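Kettani family tree gets a new branch

Well, this one made my August! Elie Darwish has tracked down the missing line of the old governors of Pandau, the one we'd all written off after the Kerkar marriage. I've been poking at that branch myself for years (with 89 pages of notes and nothing to show for it), so yes, I'm a bit jealous.
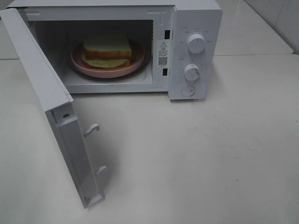 2 min read

Elie found a daughter's name in a parish ledger, spelled three different ways, and matched her to the Kettani grandsons who held court there for 200 years. The whole lot is now up on Resovell, with 9 generations filled in and the honours listed under each name. I've still got my doubts over the second wife, but go have a look and tell me what you reckon.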